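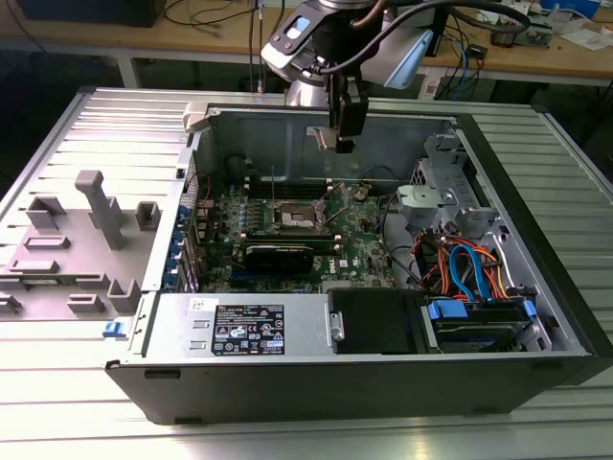

I have been to enough robot open days to know the routine. Coffee, a slide with a rising line on it, then a machine that does its one trick behind glass. So I went out to Patorside in May expecting little, and asked Benvinda Prata, who runs the disassembly cell at Suvberg, if I could skip the slides. She said fine and walked me to the back.

The cell takes old desktop computers and pulls the processor out of them. It works on one case at a time, lying on its side on a grooved aluminum table, with the arm hanging over it and the side panel already taken off. A person does that last part. I mention it because the brochure says "fully automated recovery," and I asked about it twice. Prata did not argue. Side panels come in too many shapes, she said, and a person needs a few seconds for one. Coolers come off by hand as well, since old thermal paste can hold a heat sink hard enough to bring the chip up with it.

What is left for the robot is smaller than I had been led to believe, but it is harder than it looks. The retention lever has to be released and the frame opened, and then two fingers have to close on the edges of a chip and lift it without dragging it over the socket pins. Suvberg resells boards as well as chips, so a bent pin costs them money.

Most of my visit went to setup and upkeep, which was the part I wanted. The fingers are plain black metal links held with silver bolts, and those bolts are the first thing Rahel Hauser checks in the morning. She puts a wrench on each one and then runs the gripper open and shut with nothing in it. If one finger arrives before the other, she stops and finds out why.
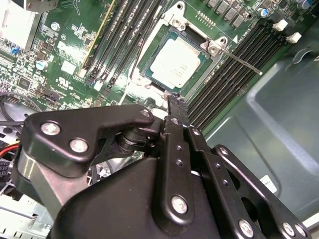

After the bolts comes the touch-off. The arm lowers a fingertip until it makes contact at a known spot beside the socket, and the controller stores that height. Every board model has its own spot. Their library, a program called Sarer, holds 43 board models, and a case that isn't in it goes back on the shelf until somebody teaches it by hand. Hauser says a new model takes her most of an afternoon. I would like to have seen one taught from scratch, and I was told there wasn't time.

The log was more interesting than the brochure. Since the last rebuild of the gripper the cell had tried 3,920 lifts and finished 3,912 of them. That sounds wonderful until you ask what counts as a try. A case that fails touch-off is never entered as a lift at all, so it can't be a failed one. I asked how many had been turned away at that stage. Prata said they keep that number on a separate sheet, and she has promised to send it – I am still waiting.

The fingers wear, too. Hauser had a drawer of old ones and let me handle a few. The gripping edge rounds off, and a rounded finger lets the chip tilt on the way up. She swaps both sides together, never one alone, and repeats the touch-off afterward. The spares come from a shop called Fontana and took 49 days to arrive last time. That seems a long wait for a pair of flat metal parts, and I said so. She now orders early.

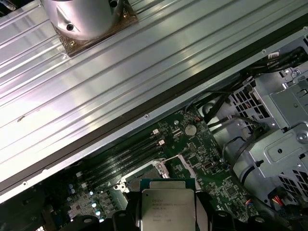 Cables are the other headache. Drive and power leads spring back once the case is open, and the arm's wrist has to clear them. Hauser tucks them down before each start, and the cell has no step of its own for checking that she did. If a lead is caught, the force limit trips and everything halts until she clears it. I asked for a look at the halt records and got one page of them, neatly printed.

Would I buy one? With a steady stream of the same few office models, I might think about it. For the mixed pallets most recyclers get, I don't see how it beats a trained person at a bench, and neither woman tried very hard to persuade me. Prata's own view is that the cell pays off on long runs, and that changing from one model to another eats the gain. I would have liked that sentence in the brochure.

Visits are by appointment, mornings only. Ask to be there before the bolt check, and bring ear protection, because the shredder line next door starts early.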